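Filed under: Label Printing > Roll Media > Alignment and Drift
Thursday, 4:40 PM, posted by the Santoro Toy Library front desk

Hello again, and thank you for being so patient with us on the phone this morning. You asked me to write everything down in order, so I've made myself a cup of tea and I'm going to try. Please forgive the length.

We lend toys to families, much the way a library lends books, and each toy has a small barcode label that ties it to its record in Zuvent. The labels come out of a Brullia printer that sits on the desk next to me, and we read them with an Ulum hand scanner. All three have been good friends to us for a long while. In February we moved to the new version of Zuvent and decided to relabel the whole collection, a little over a shelf a day, and that is when the trouble began.

What happens is this. A fresh roll prints beautifully. Then somewhere along the way the text starts creeping upward, a hair at a time, until the top of the barcode lands on the gap between labels. The last bad one I kept has record 367 on it, and the top third of the bars is simply gone. The scanner gives its sad low beep and we type the number in by hand.
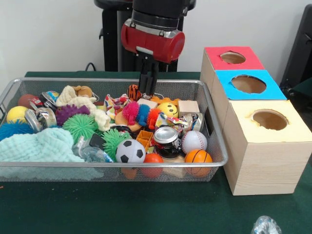

I should explain which labels we use, as your colleague wondered whether we could go up to the larger size and give ourselves more margin. I would love to! The large ones are lovely on puzzle boxes and board games. The difficulty is everything round. A soccer ball or a baseball with its red stitching gives you so little to stick to, and once they are all jumbled in a wire basket together the corners of a big label catch on the mesh and peel. So we are rather attached to the small ones, and the small ones have very little room for drift. Plush is easier, we use a loop tag for those, and the tags print on a different roll that has never given us any bother at all. I mention it in case it's a clue.

Things we have tried so far:

1. Turned the printer off, waited, turned it on again. Good for a short while, then the creeping came back.

2. Ran the calibration from the button on the front. It spat out a few blank labels, blinked, and seemed pleased with itself. The next batch started straight and drifted just as before.

3. Cleaned the roller and the little sensor window with the wipes you recommended. There was a surprising amount of gray fluff in there, I was quite embarrassed. Printing got darker and crisper, but the drift didn't change.

4. Swapped the USB cable. No difference.

5. Printed from the Brullia test page and skipped Zuvent altogether. I let it run a long strip and it stayed perfectly straight from beginning to end, which made me sit up a bit. 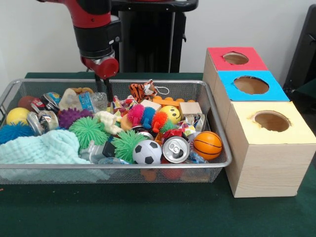 6. After the test page I went looking in the Zuvent print settings, and found that the label template has 2 places to enter a height, one under Page and one under Media. Ours did not match. Page had the height of the label alone and Media had the height with the gap included. I don't remember ever touching either one, so I suspect they came over that way with the update, though I could be wrong and I'm happy to take the blame if so.

7. Set both to the same value, gap included, saved, and reprinted a short batch. Straight! I got rather excited and called people over to the desk.

8. Closed Zuvent for lunch. Opened it again, and the Page height had gone back to the old number by itself. The batch after lunch drifted.

So that is where we are. My questions for you, whenever you have a moment:

Is there a way to make the Page height stay put? I wondered if I need to save the template under a new name, but I was nervous about losing the barcode field, which took me a whole afternoon to set up the first time.

Does the roll size matter? We buy the rolls of 400 and the template has a box that says 1,000. I've left it alone until I hear from you.

And would the labels already printed need doing over, or can I keep any that scan cleanly? I've been putting the doubtful ones in an envelope and would be very glad not to open it again.

I'm at the desk until six today if it's easier to talk. Thank you so much, truly, you have all been very kind about this.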